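Mahnaz Parsa had been promised a tidy bedroom by May. Macario said the machine at Plonmont could clear a floor by itself.

"Has it ever met a floor?" she asked.

"It's done 419 pick-ups."

"Of what?"

"Blocks, mostly."

She looked at the carpet - keys, odds and ends, something blue with ribs. She could do it in two minutes, and she'd know which things were rubbish.

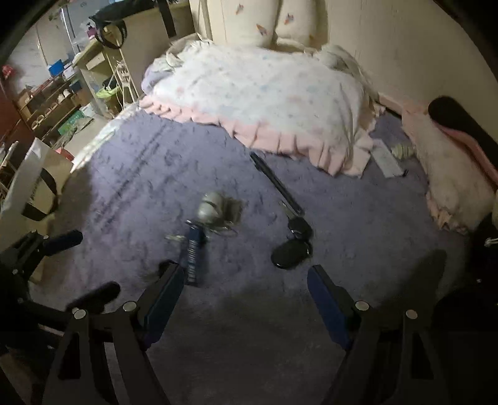
The keys, still on the carpet by the bed.

"Give it five years," said Macario.

"You said that about the ironing," she said, and went to put the kettle on.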